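# Can a robot clean my room yet?

*Written by Blažena Urban for the children's pages of the Billside library, 28/09/2022*

Many children ask me this question, and I understand them very well. When I was nine years old, I had to put my building blocks back in the box every evening before supper, and I dreamed of a machine that would do it for me. Now I am a grown-up and the machine is still not in my home. Why does it take so long?

Let us begin with the good news. Some machines already do chores. A washing machine turns your clothes in soap and water. A dishwasher sprays the plates. A robot vacuum drives over the floor and eats the dust. Each one of these machines knows one job, and it does this job all day without getting bored.

But look at what they do not do. The washing machine does not collect your socks from under the bed. The dishwasher does not carry the plates from the table. The vacuum, if it meets a sock, can even swallow it and get stuck. For this part of the work you need something like an arm and a hand.

## What your hand knows

Try a small experiment. Take a toy block and put it on the table. Close your eyes, pick it up, and put it down again. Easy, yes?

Now think about everything you did. You remembered where the block was. You opened your fingers wide enough. You felt when your skin touched the block, and you squeezed it, but you did not squeeze too hard. When you put it down, you felt the table under it and you let go at the right moment.

You learned this when you were a baby, and you needed many months. You dropped many things, also probably your soup.

A robot arm is made of stiff parts with joints between them, a little like your shoulder, your elbow and your wrist. Inside the joints there are motors. The motors are strong and they do not get tired. But a motor does not know what a block is. Somebody must teach the computer which motor has to turn, how far, and when to stop.

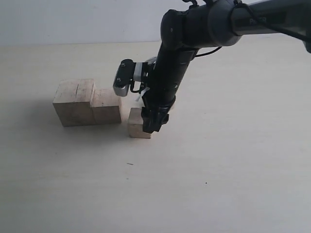 People who teach robots often begin with simple shapes. A cube has flat sides, so it does not roll away, and it does not change its form when you hold it. A sock is much more difficult! It can be flat, or rolled like a ball, or inside out. Every time it looks different, and still the robot has to understand that it is a sock.

## How does a robot practice?

One way is that a person moves the arm, or guides it with a control, and the computer remembers the movements. Then the robot tries alone. If it makes a mistake, the person shows it again.

My friend Anca Matei worked one summer with such an arm in Estness. She wanted it to put a wooden block into a bowl. She kept a notebook, and she wrote there that the arm tried 2,264 times. In 1,304 of these tries the block went into the bowl. In 748 the arm missed the block completely and closed its fingers on air. The other times it dropped the block on the way. Imagine if you dropped your toys so often. Your room would never be clean!

## What about shops?

In a shop or a warehouse the work can be easier for a robot than in your home. The boxes have the same size, the shelves stay in the same place, and there is no cat sleeping on them. At Brumico, where Anca's cousin Vojtěch works, a machine lifts closed boxes from a moving belt and puts them in a pile. It is fast. But when a box is open or crushed, the machine stops, a lamp turns orange, and Vojtěch has to come and help.

Putting apples on a shelf is harder again. Apples are not all the same, and they get brown spots if you press them.

## So, can it clean my room?

Not yet, not the whole room. A robot can pick up some things that it has practiced with, in a place that it knows. Your room has things it has never met: a broken crayon, a sweater with one arm inside out, a puzzle of which 5 pieces are under the carpet. It also cannot know that the tower in the corner is not a mess, and that you want to keep it until tomorrow.

I think that robots will help more and more at home, step by step. I do not know how old you will be when this happens. Maybe you will be one of the people who teach them.

## Try it at home

Be a robot for your family. Put on thick winter gloves and use only your thumb and one finger. Ask somebody to give you orders, for example "move left," "down," "close." You must do exactly what they say and nothing else. First try to pick up a block, and then try a sock. Which one was easier?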